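Promlow Steam Night Survives Its First Inspection, and a Long Argument About Dumplings

By Samran Kaewkla

24 September 2018

PROMLOW - The town's weekly Steam Night will keep its spot in the Undden Street parking lot through the end of next year, after the town council voted Thursday to renew a permit that half the room seemed surprised to learn had ever existed.

The vote was 5 to 2. It followed two hours and ten minutes of public comment, a good part of which concerned whether a tamale is a dumpling. The council took no position on that.

Steam Night started in August of last year with six stalls, a borrowed generator and a hand-lettered sign that spelled "steamed" two ways. It now runs every Thursday from 5 to 9:30 p.m. and draws 35 vendors in good weather, all of whom sell something cooked over boiling water. That is the one rule. Grills are out, fryers are out, and a man who turned up in June with a waffle iron was asked to think about what he was doing.

Council members moved this week's meeting up to 3 p.m. so that it would not run into the market. It ran into the market anyway. By the second hour several speakers had aprons on, and one apologized for having to leave before the reply to his own question.

The main complaint was parking. The lot has 54 spaces, and on Thursdays it has none. Owners along Undden Street say their customers circle the block, give up and drive to the Brindlow shopping plaza, where parking is free and the food, in the words of one hardware store owner, "comes out of a bag."

"I like a bun as much as anybody," he told the council. "I'd also like to sell a hose."

He was asked whether he had bought a bun on any recent Thursday. He said that was between him and the bun lady.

The second complaint was steam. Residents of the Klinhom Apartments, whose lower windows face the lot, brought a petition with 151 signatures asking that the stalls be moved back from the building. It was pointed out that the Klinhom has fewer residents than that. The petition's organizer said people have relatives, and relatives have opinions.

Her neighbors were split. A tenant on the second floor said her curtains had smelled of pork and ginger for a year and that she was tired of waking up hungry. The tenant directly above her said the same thing, nearly word for word, and was speaking in favor of the permit.

What the council settled on is a compromise in the usual sense, meaning everyone went home with something to grumble about. The row nearest the Klinhom will move back twelve feet. The west end of the lot will stay open to cars until 6 p.m. Vendors will pay $20 a night in place of the current $15, with the extra money going toward a second trash pickup on Friday mornings. 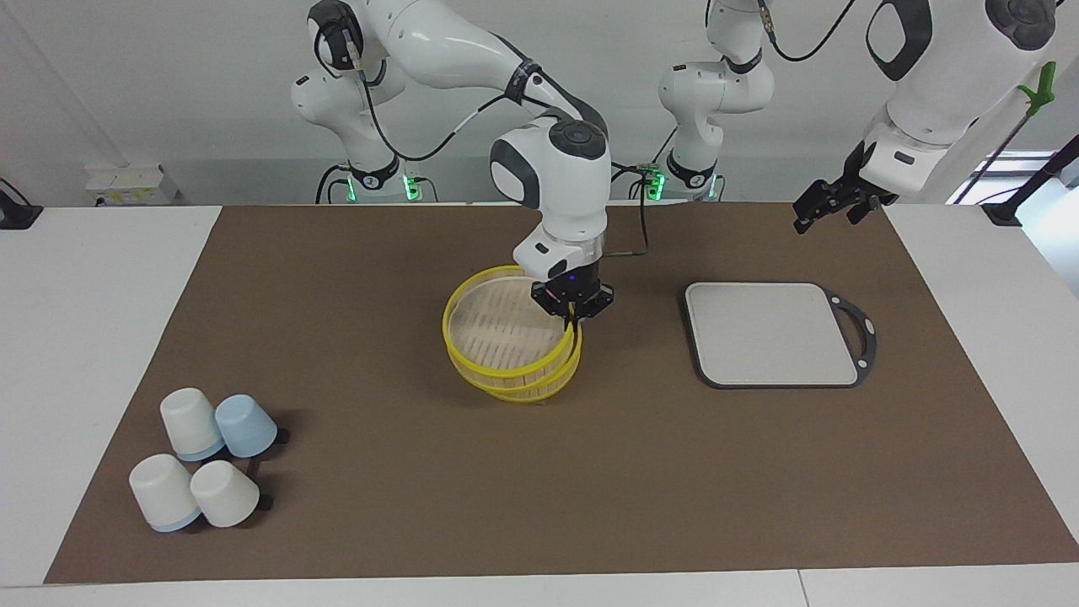

Then there is the matter of the definition, which is how the tamales got in. The permit as first written allowed "dumplings and similar steamed goods," a phrase the town clerk's office said it had come up with before lunch. Since then the office has been asked to rule on rice cakes, whole fish, brown bread, a custard, and a Christmas pudding offered for sale in July.

Everything was let through except the pudding, which was turned down on account of the brandy.

The clerk asked the council for something firmer. The council responded with forty minutes of discussion that did not get firmer at any point. One member wanted a list. Another warned that any list would leave off somebody's grandmother. A third wondered out loud whether a hot dog counts if the bun is steamed, and was met with the kind of silence normally kept for funerals. He withdrew the remark.

The new wording will read "foods prepared by steaming." The tamale vendor, who had waited through the whole discussion with her coat on, said that would be fine and that it would have been fine an hour earlier.

There was one piece of real business in the middle of all this. The county health inspector made her first full visit to the market last month and presented her findings, which were better than the vendors had feared. She wrote up four stalls for storing raw filling too close to cooked food, and one for using a thermometer that had stopped working at some point in the past and read 140 no matter where it was put, including her hand. All five had fixed the problems by the following week.

Her advice for home cooks, given when somebody in the third row asked, was to leave space between pieces so the steam can get through, to keep the water topped up with more hot water, and to open the lid away from your face. "I shouldn't have to say the last one," she said, "but I've met people."

She was also asked if she had a favorite stall. She said county employees do not have favorites. She was seen later that evening in the line for sticky rice, and it was a long line, and she stayed in it.

The two no votes came from members who said they support the market but not the hours. They wanted it closed by 8:30, pointing to noise from the generators. Vendors answered that most of their trade comes after 7, when people get home, look in the refrigerator and lose heart. A proposal to close at 9 failed for lack of a second. A proposal to buy quieter generators was greeted warmly until the price was read out, and will be looked at again in the spring.

Not everyone is waiting for spring. The owner of the Undden Street laundromat has offered to run a power line out to the four stalls nearest her door in return for a small monthly fee and, according to the written offer, "first pick of the shrimp." The town attorney is reviewing the shrimp.

For now, shoppers will notice few changes. The new layout starts this Thursday, and chalk marks will show vendors where to set up until the paint can be put down. Anyone parked at the west end after 6 p.m. will get a warning for the first two weeks and a ticket from then on. Cars left overnight will be towed to the yard on Brindlow Road, as before.

Winter hours are still undecided. Last year the market shut for January and February, and some vendors would like to try staying open, on the theory that a cold night is exactly when a person wants to stand near a pot. The hardware store owner said he would have no objection as long as somebody bought a snow shovel.

Applications for new stalls are open at the clerk's office on weekdays from 9 a.m. to 4 p.m. The form is one page, and applicants are asked to describe their food in a single sentence. The office asks that they please stick to the one sentence.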